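Old-style rotary phone, what to check before wiring?

Brostier, Friday, November 20, 2015
Paid $85 for a decorative rotary phone. Dark reddish-brown body, gold trim. Is the trim safe to polish? 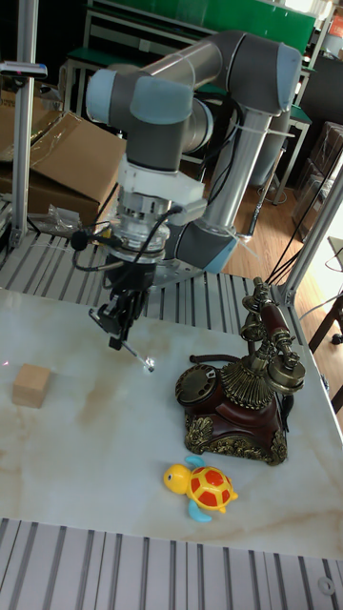 Phone with the red cord, turtle in front

Ganduro
Leave the trim alone. If it's plated, polish will take it off. Dry cloth only.

Lundesness
Disagree. I've used mild soap on mine for 30 years with no damage. Keep water out of the dial.

Ganduro
Yours might be solid brass. We don't know what this one is.

Brostier
One more, with the handset lying across the cradle.
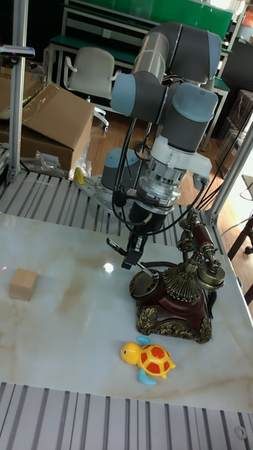

Re: wiring
Lundesness
Check that your line accepts pulse dialing first. Mine doesn't, so I can only answer calls.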